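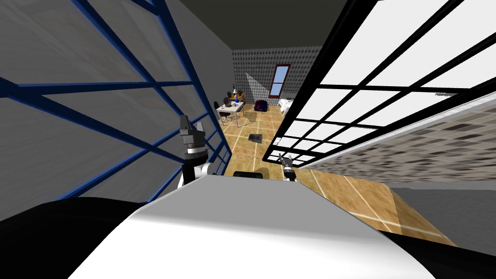
Transferring a driver assistance subscription when a leased car is returned early

Posted by Oana Pascu in Ownership and Billing

I would appreciate guidance on the following matter. My household leases a Tramel sedan, and in September we added the highway assistance package on a monthly plan. The leasing company has now agreed to take the car back before the end of the term, and we intend to replace it with a newer Tramel model. The customer portal shows the package as attached to the car and not to my account. Will the subscription move to the replacement vehicle, or must I cancel it and subscribe again? I would also like to know whether the unused part of the month is refunded. The dealer gave me two different replies on this point, one by telephone and one at the service desk.

Vasilică Tudose

Under the subscription terms supplied with my own vehicle, the package is tied to the vehicle identification number and does not move. The procedure I followed was this:

Sign in to the portal and open the page for the car that is being returned.
Select Plans, then End at next billing date.
Wait for the confirmation message and keep a copy of it.
Remove the car from the account only after the plan is shown as ended.

The order of the last two steps matters. I removed the car first, and the plan then disappeared from my view while the charges continued for 2 further months. Billing corrected this after I sent form 2905, which the support office will supply on request. Please allow 28 days for a reply.

As for the refund, none was given to me for the unused days. The plan simply ran to the end of the paid period. You may therefore wish to set the return date close to the billing date, if the leasing company permits it.

Katia Orlandini

Mine moved over without any action on my part, but I had bought the package outright and was not paying monthly. I do not know if that makes a difference. The dealer charged a $100 transfer fee.

Lucian Bratu

The two replies above concern different products. A package bought outright may be transferred once, on payment of the fee, provided that both cars are registered to the same person. A monthly plan may not be transferred and must be taken out again on the new car.

Ms. Pascu should also confirm that the newer model offers the same package. On certain trims it is sold under another name and at another price - the order sheet will state which one applies. I would ask the dealer to put the answer in writing before the lease return is signed.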